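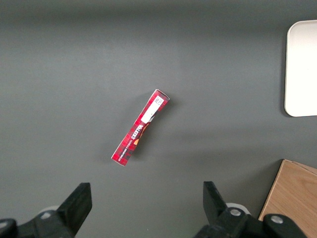 October, late, with the kettle on

Spent the day being outwitted by a finger pad. I should have known when I came in this morning and Ladley was already sulking. Ladley is one of the two arms on the gray table, and Boateng is the other, and before I started here somebody named them after two streets on the bus route, which I have always thought was a poor way to treat a street. Ladley does most of the picking. Boateng mostly waits, very well, with its fingers open.

The complaint on the overnight sheet was "drops thin things." That was the whole complaint. No time, no count, no thin thing named. I got out the shortbread box, my standard for thin things, because it is long and narrow and has stiff corners where it hasn't been crushed, and it has been on this table long enough that the plaid is going at the edges. I put it down on the slant and brought the gripper over it and looked at the wrist camera view for a good while, which is the part of the job I can do with a cup in my hand.

Through the wrist camera you get the two pads and whatever is between them, and you get it big. I like that view for fault-finding. Everything wrong with a gripper tends to be wrong within three inches of that lens. The pads were open wide and looked as even as you could ask for, and I said so out loud to the room, and then closed them on a strip of paper and the strip pulled straight out of the bottom half with no trouble at all. So, gripping at the top, daylight at the bottom. A thick thing gets held anyway. A thin thing pivots and goes.

Heading off to find the right driver took twenty minutes. I own a full set in the sense that I own the case.

What I did, for the next time, because there will be one:

Stopped the arm properly, at the switch, and not with the pause button. The pause button at Vadine is a suggestion.

Opened the fingers by hand and wiped both pads. A gray line of dust and a bit of label glue came off, and I had a short, happy minute of thinking that was the whole fault. Paper strip again. Same result.

Backed the pad screws off half a turn each, pushed the pads back square against a steel rule, and snugged them down a little at a time, going from one to the other. They creep if you do one all the way first. I know they creep because I did one all the way first.

Paper strip at the top, the middle and the bottom. Held at all of them. Tugged it hard enough to tear it.

Then the other side of the same problem, the zero. The pads had moved, so the gripper's idea of "closed" was now out of date, and it went on believing it with great confidence. I ran the closing routine, let it find the stop, and wrote the new number into the log: 124 counts, on a unit that I'm told used to sit a good deal lower. The manual gives no opinion on 124. I underlined it.

Lunch was a roll at the bench. I read the Netley service notes while I ate, in the hope that they would say something about pad wear. They say to inspect the pads "regularly," and then there's a drawing of the wrong gripper.

After lunch I did the part I'd been putting off, which was the cable. The one at the wrist has been hanging in a loop that's too generous for my taste, and a loop like that will find a drawer handle sooner or later. I took up some of the slack under the strap on the upper link and then ran the joint from one end of its travel to the other with my hand hovering near the stop. It didn't go tight anywhere. I let a bit back out anyway. I've been fooled by a cable that was fine in every position except the one it used for work.

Then objects. I put the tray in the middle with the lemon on it, left the shortbread where Boateng could be near it without being tempted, and gave Ladley the Coke bottle by the cap end. Round things are a good check after squaring pads, as a crooked pair will roll a bottle and a straight pair will just pinch it. Bases both green, Boateng parked open over on its own side, drawers shut so I wouldn't have to fish anything out of them. I made myself stand back behind the tape and watch the overhead view, where the whole business looks far more competent than it does from up close.

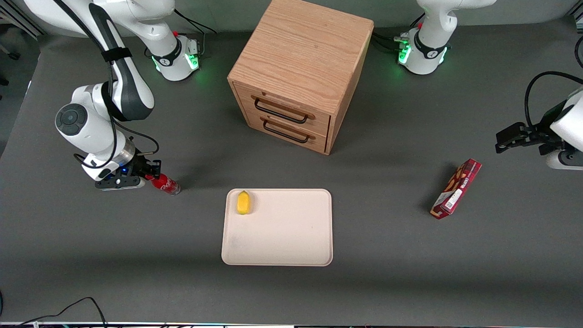

Left for tomorrow

1. Ten picks on the thin box, flat and then on the slant, and write down every one, including the embarrassing ones.

2. Check Boateng's pads with the paper strip. If one set crept, I don't see why the other would be better behaved. It just gets asked for less.

3. Order spare pads. Order two pairs. Last time I ordered a single pair and they arrived as two lefts.

4. Ask whoever fills in the overnight sheet to name the thing that was dropped. I will be polite about this. I have drafted it twice and the second one is nearly polite.

5. Find out whether 124 is a number to worry about or only a number.

6. Wipe the tray, which has smudges on it that I keep looking at and not dealing with.

Home by seven. My right hand smells of pad cleaner and has done since noon, and I cut my toast with the steel rule still in my shirt pocket. Must take it back in the morning, along with the driver, which I also seem to have.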